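4. Setting out the board

4.1 Lay the wooden board flat on the blue perforated table. Wipe it first — dust makes the blocks stick.

4.2 Green and red cylinders go near the top edge, upright, bare wood between them. Leave at least 30 mm.

4.3 Blue hexagon on its own, left side. Stars and the yellow hexagon together, lower right, touching is fine.
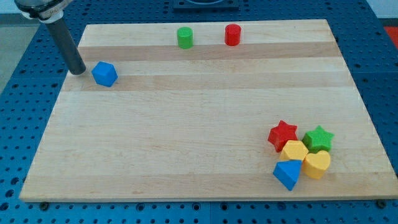 4.4 Check nothing overhangs the edge. Spare blocks back in the Wuvach tub, lid on.

Note: layout is the same for the Hattar and Prarstead sets, only the tub differs.

Caution: don't slide blocks accross the board, lift them. The paint marks the wood and we've 16 boards to keep decent.

Missing a block? Tell Fuseini Ofori before the next sesion.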